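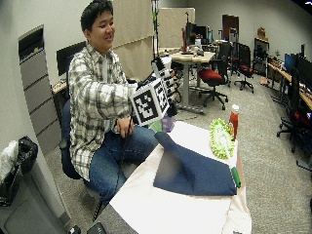 Figure 2. Seated operator with the hand-worn sensor kit at a covered table, with cloth, marker, duster pad and bottle.

Section 8. Recording Household Chores by Hand

8.1 Purpose of this section

The Greka system learns table-height chores from people. A person carries out the chore while wearing the sensor kit on one hand, and the movements are later used to train the Oltar arm. This section explains how to prepare the table, fit the kit, and record a usable session. It also states which chores the current release can be expected to perform, so that sites do not plan around abilities the system does not yet have.

Read Section 7 (Electrical Safety) before continuing.

8.2 What the system can and cannot do at present

Operators are often asked whether the machine is ready to take over cleaning and tidying work. The answer depends on the chore. The following guidance applies to this release.

Suitable for unattended trials: moving a closed bottle or a cup from one marked place to another; placing a pen or marker in a holder.

Suitable for supervised trials only: wiping a clear, flat surface with a duster pad; picking up a cloth by a raised corner.

Not supported: folding a cloth to a set size; wiping around objects that must stay in place; pouring; opening caps; any chore that involves glass, blades, or heat.

Cloth remains the hardest material in the set. A rigid object keeps its shape when it is lifted, while a cloth takes a new shape each time it is touched. In the January trials at the Chiba site, 358 cloth-lifting attempts were recorded by hand. The arm trained on those recordings could lift the cloth but could not lay it flat again with any consistency. Sites should treat folding as a subject for data collection and should not offer it as a service.

8.3 Preparing the table

1. Clear the table and cover it with a plain white sheet. The covering must reach past the front edge.

2. Smooth out any creases that run across the working area.

3. Set out the objects listed on the task card. Place the cloth nearest the operator and the upright objects behind it.

4. Check that every bottle is closed. Tighten the cap by hand and turn the bottle upside down over a sink before bringing it to the table.

5. Place a chair so that the operator can reach the farthest object without standing.

Note: The other objects should be of clearly different colors from the cloth. A dark cloth on a white covering gives good results.

Note: Objects that are not part of the chore may be left at the far side of the table if the task card calls for a cluttered layout. Record their presence on the session sheet.

8.4 Fitting the sensor kit

1. Ask the operator to sit down and to roll back or button any loose cuff on the working arm.

2. Place the marker cube on the back of the hand and fasten the strap. The cube should not shift when the hand is turned over.

3. Fit the finger attachments. The operator must be able to open and close them fully without strain.

4. Check that the mast above the cube stands straight and that its pattern is clean. Wipe the printed faces with a dry, lint-free cloth if necessary.

5. Lead the cable down beside the operator's legs. The free hand may hold the cable in order to keep it clear of the table.

6. Start the Werex recorder and confirm that the hand indicator on the status page is green.

CAUTION: Do not allow the cable to lie across the covering. A dragged cable can tip a bottle and will spoil the recording.

CAUTION: Do not roll the chair while the kit is connected. Disconnect first, move the chair, and then reconnect.

8.5 Recording a chore

1. Read the task card aloud to the operator. Use the wording on the card only.

2. Ask the operator to hold the working hand still above the table for two seconds. This sets the starting position.

3. Select Record.

4. The operator carries out the chore at an ordinary pace. Very slow movements produce an arm that hesitates at each contact, and hurried ones are often lost by the tracking.

5. When picking up cloth, the operator takes hold of one corner or edge and lifts before moving sideways. The marker faces should stay turned toward the fixed camera.

6. At the end of the chore, the operator returns the hand to the starting position. Select Stop.

7. Enter the result as Complete, Partial, or Failed. Keep failed recordings — they are used to teach the arm when to stop and try again.

8. Reset the objects and repeat. Vary the position of the cloth between recordings.

Note: One session consists of 12 recordings. The operator must remove the kit and rest the hand after each session, even if he or she reports no discomfort.

8.6 Comparing the arm with the hand

Before an Oltar arm is assigned any chore, the site supervisor shall run the same task card with the arm and compare the results with the hand recordings.

1. Lay out the objects as described in 8.3, using the same covering.

2. Run the chore 12 times without correcting the objects by hand.

3. Count a run as successful only if the final layout matches the card. A cloth that has been moved but left bunched is a Partial result.

4. Enter the time taken for each run. Slow completion is acceptable for unattended trials, provided that no object has been dropped.

5. Send both sets of results to the review desk.

A chore may be moved from supervised to unattended status only on written approval from Radosław Szulc, Trials Office. Questions about the sensor kit, including replacement straps and marker faces, should be directed to Ebenezer Sulemana, Equipment Support.

8.7 Common faults

Hand indicator turns amber during recording: one or more marker faces are hidden. Ask the operator to raise the wrist slightly and repeat the recording.

Recorded path jumps to one side: the cube has moved on the hand. Refit as described in 8.4, step 2, and discard the recording.

Recorder does not start: check that the cable is fully seated at the kit end, then restart the Werex recorder. If the fault continues, see Section 12.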